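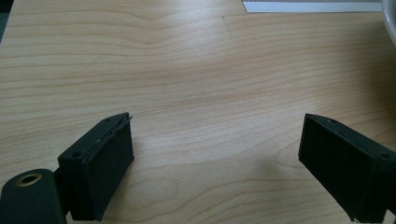 Protokolle · Arbeitsgruppe Greifer

Protokoll des Werkstatt-Treffens im März, offene Werkstatt Sokthorpe

Beginn: 18:30 Uhr, im hinteren Raum
Ende: kurz nach neun, danach noch Tee
Verteiler: Arbeitsgruppe Greifer, Aushang am Schwarzen Brett, Webseite

1. Begrüßung und letztes Protokoll

Wir haben etwas später angefangen als geplant, weil die Heizung im hinteren Raum erst überredet werden musste und weil es ein sehr guter Streuselkuchen war, den jemand mitgebracht hatte (herzlichen Dank noch einmal, das Rezept wird nachgereicht!). Zwei neue Gesichter waren dabei und wurden gleich mit Kuchen und Schraubendreher versorgt. Das Protokoll vom Februar wurde ohne Änderungen angenommen. Der darin versprochene Schaltplan fehlt im Ordner allerdings immer noch und wird bis zum nächsten Mal nachgetragen.

2. Stand beim Handgreifer »Zaria«

Der Greifer lag für alle zum Anfassen bereit, und er wurde auch ausgiebig angefasst. Für die Neuen noch einmal in aller Kürze: Zaria ist unser von Hand geführter Greifer, mit dem wir Griffe vormachen und ausprobieren, bevor der Arm sie später selber fahren soll. Beide Finger sind schwarz und matt, laufen zur Spitze hin schräg zu und haben oben je zwei kleine Schraubenlöcher. Die Form hat sich in der Runde viele Freunde gemacht, vor allem, weil man mit den schmalen Spitzen flach über den Tisch an kleine Teile herankommt. Der Vorschlag, die Finger noch einmal länger zu drucken, wurde freundlich besprochen und dann auf den Sommer verschoben.

Länger aufgehalten haben uns die Beläge. Am linken Finger hebt sich die Oberkante ein wenig ab und franst in dünnen Fäden aus, am rechten ist es vor allem das untere Ende. Die einen meinten, man könne die Fäden einfach mit der Nagelschere abschneiden und noch ein paar Wochen weitermachen, die anderen wollten sofort neu bekleben. Wir haben uns in der Mitte getroffen: Bis zum nächsten Treffen wird geschnitten, danach kommt neuer Belag drauf, und zwar auf beide Finger gleichzeitig, damit wir beim Greifen keine zwei verschiedenen Oberflächen gegeneinander vergleichen.

Zum Kleben gab es drei Meinungen und, wie das bei uns so ist, auch drei Tuben. Beschlossen wurde ein Versuch an den alten Fingern aus der Restekiste, mit leicht angerauter Fläche und einer Nacht unter der Zwinge. Wer Erfahrung mit Kontaktkleber auf gedruckten Teilen hat, möge sich bitte melden, auch wenn es schlechte Erfahrungen sind — gerade die helfen uns weiter.

Der Gewindeeinsatz oben in der runden Aufnahme, der messingfarbene, bleibt, wie er ist. Es kam die Bitte, dort die Schrauben nur noch von Hand anzusetzen und nicht gleich mit dem Akkuschrauber loszulegen. Das gilt für alle, auch für den Schreiber dieses Protokolls, der sich angesprochen gefühlt hat.

3. Der Arm »Mthembu«

Der Arm steht weiterhin auf seiner Grundplatte im Regal und wartet auf die Verkabelung. Die Halterung für das zweite Gelenk ist fertig gedruckt und passt nach etwas Feilen. Offen ist noch, ob die Kabel innen durchs Rohr oder außen entlang geführt werden. Innen sieht es schöner aus, außen kommt man besser heran, wenn wieder einmal ein Stecker wackelt. Nach einer liebevoll geführten, vielleicht etwas zu langen Diskussion haben wir uns für außen entschieden, mit Klettband, das sich jederzeit wieder lösen lässt.

Der Not-Aus-Taster wird vor dem ersten Einschalten eingebaut. Darüber gab es keine Diskussion, und das soll auch so bleiben.

4. Tisch und Licht

Der helle Holztisch hat sich als Arbeitsfläche gut bewährt, man findet darauf sogar schwarze Schräubchen wieder. Bei den Griffversuchen stört allerdings die Spiegelung: Das Licht legt sich als breiter heller Fleck mitten auf die Platte. Wir wollen es zuerst mit einer anderen Lampenstellung versuchen und erst dann über eine matte Unterlage nachdenken. Eine Bitte noch aus der Runde: Kleber und Lösungsmittel bitte immer auf einer Unterlage verwenden, die Maserung ist viel zu hübsch für Flecken.

5. Material und Kasse

Aus der Werkstattkasse wurden 60 Euro für Belagmaterial, Kleber und einen kleinen Vorrat an Gewindeeinsätzen freigegeben. In der Spendendose waren dieses Mal über 40 Euro, worüber wir uns sehr gefreut haben. Bestellt wird gesammelt bei Detuvel, damit wir nur einmal Versand zahlen. Wer privat etwas mitbestellen möchte, trägt sich bitte in die Liste neben der Tür ein, gut leserlich und mit Artikelnummer (beim letzten Mal haben wir lange gerätselt, was »die kleinen Runden« sein sollten).

6. Aufgaben bis zum nächsten Treffen

— Fäden an den Belägen vorsichtig abschneiden, nichts abreißen
— Klebeversuch an den alten Fingern, Ergebnis kurz notieren
— Klettband für Mthembu zuschneiden und anbringen
— Lampe umsetzen und ausprobieren
— Schaltplan in den Ordner legen, diesmal wirklich

Die Aufgaben haben sich schnell verteilt, die Kürzel stehen auf dem Zettel am Regal. Für den Klebeversuch wird noch eine zweite Person gesucht, die gerne mitmacht. Vorkenntnisse sind nicht nötig, etwas Geduld schon.

7. Verschiedenes

Die Nähgruppe fragt an, ob sie den hinteren Raum im April einen Abend lang mitbenutzen kann. Wir haben gerne zugesagt und hoffen im Gegenzug auf Rat beim Zuschneiden der neuen Beläge, denn mit Stoffen und ausfransenden Kanten kennt man sich dort deutlich besser aus als bei uns.

Außerdem wurde gewünscht, dass die Bohrer nach Gebrauch wieder nach Größe einsortiert werden. Der Wunsch wird hiermit festgehalten, zum wiederholten Mal und weiterhin in aller Freundschaft.

Das nächste Treffen findet im April zur gewohnten Zeit statt, der genaue Termin hängt am Schwarzen Brett. Neue sind wie immer herzlich willkommen, Kuchen ebenfalls.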